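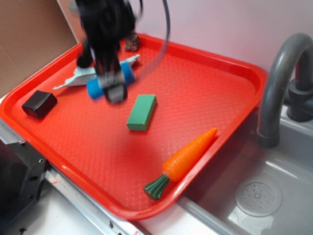 Red-orange plastic tray with a textured floor, on a white counter.

Cleaning textured plastic trays

A molded crosshatch floor keeps items from sliding but holds grease in the low points of the pattern. A flat sponge passes over the high points only. Use a soft nylon brush and work along both diagonals of the pattern.

1. Scrape off solids with a plastic scraper. Metal edges raise burrs that stain.
2. Fill the tray with warm water and dish soap to just below the rim. Soak 35 minutes.
3. Brush, drain, rinse from the high end.
4. Stand on edge to dry. Trays stacked damp will smell by morning.

For oil film that survives the soak, mix 50 grams of baking soda with enough water to make a paste. Spread, leave until it turns chalky, brush off. Do not use scouring powder on glossy plastic. The haze it leaves is permanent.

Tomato and turmeric stains fade in direct sun over a day or two. Bleach is slower on these and dulls bright colors.
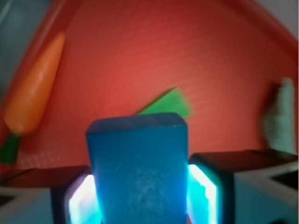 Can a warped tray be flattened?
Sometimes. Lay it face down on a level counter, cover with a towel soaked in hot tap water, and weight the corners overnight. Trays with a cracked rim should be thrown out.

Scratches deep enough to catch a fingernail hold food residue. Move those trays to the workshop for screws and small parts.

Tip sent in by Ekua Essien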